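Print this page | E-mail this release

Filed under: Robotics / End effectors / Company news

JETENT AND BJÖRKLUND BEGIN COMPARISON OF ROBOT HANDS AND GRIPPERS AT IRGATE

Jetent has started a comparison of robot hands and grippers for household handling work, to be carried out jointly with the controls firm Björklund at Jetent's Irgate site. The programme, known as Fundstead, will cover three grippers and two jointed hands, each tried with the same arm and the same controller settings.

The trials consist of 52 set tasks using ordinary kitchen and household goods. Tasks include lifting a lid by its knob, taking hold of a pan by its handle, and setting an item down within a marked area. Every task is attempted under two lighting levels, and operators record the grip chosen, the time taken and any loss of hold.

Björklund is supplying the controllers and will be responsible for the timing records. Jetent will publish the task list in July, so that other laboratories may repeat the work with their own equipment. The full set of trials is expected to take about four months.

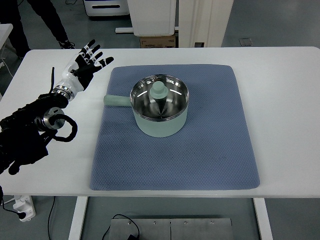
Will the results name a single best gripper?

The results will be given task by task, with no overall ranking. A hand that does well with lids may do poorly with flat or heavy items, and buyers are advised to look first at the tasks closest to their own use.

Firms wishing to put forward a gripper or hand for a later round may write to the Fundstead office at Irgate. Equipment must be supplied with its mounting drawings and a spare set of cables.

Print this page | E-mail this release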